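Small ways to shrink your home's carbon footprint this winter

When the first heating bill of the season landed, I got a bit obsessed (in a good way!). Heating rooms and water is the biggest chunk of energy use in our house, and most of what I've changed since then cost me nothing but an afternoon.

Start with the windows. Wait for a breezy day, wet the back of your hand and move it slowly along the frame. You'll feel a leak right away. Foam tape fixes most of them, but clean the frame with rubbing alcohol first or the tape will peel by April. Ask me how I know.

Then the water heater. Ours was set way too high by whoever put it in, and turning it down to 120 °F made no difference to anybody's shower. Wrap the first few feet of hot pipe while you're down there. Foam sleeves slit along one side just pop on.
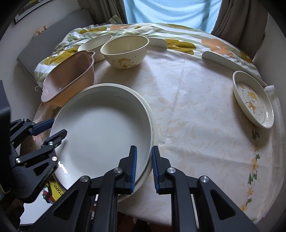
Curtains are the cheapest insulation you already own. Open them wide on the sunny side first thing, and shut them before dusk so the warmth stays in. A pair of brown ones on either side of a bright window, like those behind the table, will do nicely if they're thick enough and reach past the sill. My neighbor Nayeli Sotelo pinned old fleece to the back of hers with safety pins and loves it. And keep a blanket within reach of wherever you sit! With one over your knees you can drop the thermostat a couple of degrees and not notice.

Laundry next. Cold water gets nearly everything clean, and the dryer is a real energy hog, so I air dry as much as I can. Shake each piece hard before you hang it, leave a hand's width between things, and crack a window if the glass starts to fog. Heavy jeans go closest to the moving air.

For dishes, scrape and don't rinse if you have a machine, and only run it full. Washing by hand? Fill a basin and leave the tap off. I wash glasses first and greasy pans last, then change the water once.

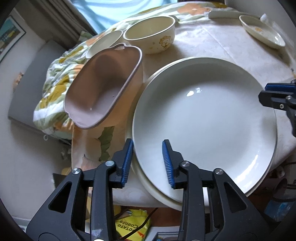

Basins and a tub on the table. Shallow and round or deep and long, use whatever fits your sink.

In the kitchen, lids! A covered pot boils faster and you can turn the burner down sooner. I also switch the oven off ten minutes before a casserole is done and leave the door shut.

Last one, and my favorite: write your meter reading on the calendar every week. We dropped by about 100 kilowatt-hours in the first month, and seeing it in my own handwriting made me want to go hunting for more drafts.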